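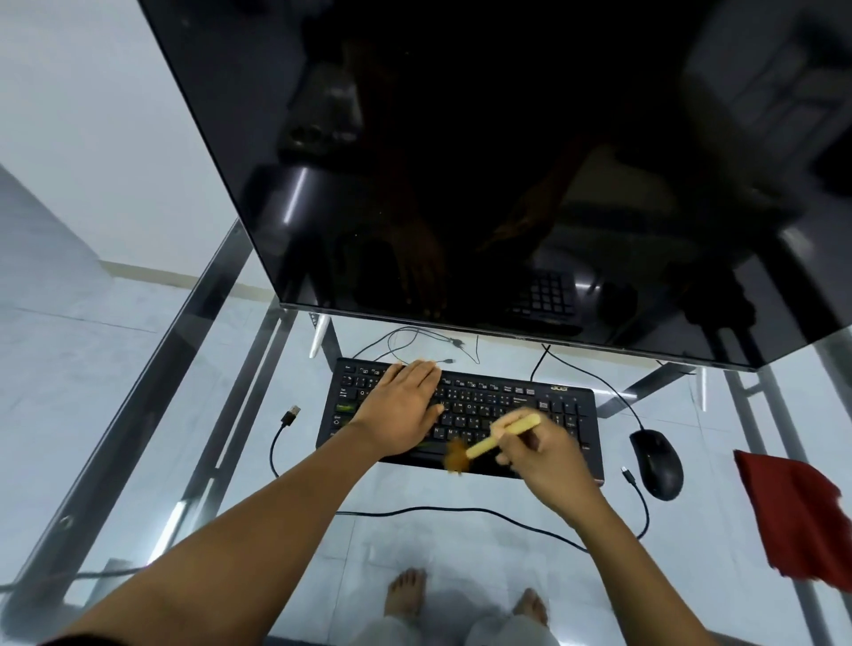 In Praise of the Little Brush

I own a 169-page book on housekeeping and it gives keyboards one line. One! Mine gets a small brush with a wooden handle, worked along by the spacebar, and I'd take that over canned air any day (canned air just moves the crumbs next door). The cables can wait – I like a desk that looks used.

Comments

I use an old makeup brush, same idea.

Unplug it first, please!

Recent
My Whitlock lamp, 3000 hours on
Glass desks and fingerprints
November drawer cleanout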